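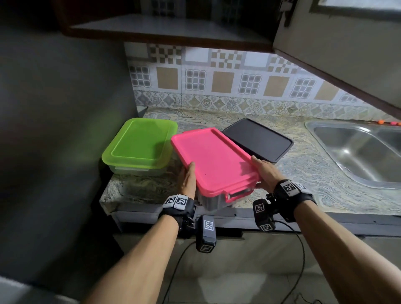

Food storage containers on a kitchen counter, with pink, lime-green and black lids.

Tukby: a list of kitchen containers and their lids

README, last updated 23/12/2018

Hello, and thank you for stopping by! Tukby began in July, when Cinzia Cocco and I were trying to agree on what to call the tub she keeps her leftover beans in (she said box, I said tub, and her mother had a third word I can't spell). It has grown a good deal and now holds 1,133 entries, over 200 of them sent in by Helge Dalen, who has more cupboards than anyone I know.

What's in the folder

lids.csv has one line per lid, with its color, its shape and how it closes.
tubs.csv has one line per base. Clear and cloudy plastic both go under "clear" for now, and I know that isn't ideal.
pairs.csv says which lid goes on which base.

Colors are plain everyday words: pink, lime green, black. Please don't send "fuchsia" or "charcoal", however tempting. We use 9 color words in all, listed at the top of lids.csv.

Known problems

Lids whose base has gone missing are marked "alone" in pairs.csv. Ute Rathjen would like them to have a file of their own and I expect she'll get her way in version 2. Round lids were measured across the rim in some kitchens and inside it in others, so please treat those sizes kindly.

Corrections are always welcome, even tiny ones. Write to Raffaele Marchetti, and do put the line number in your note.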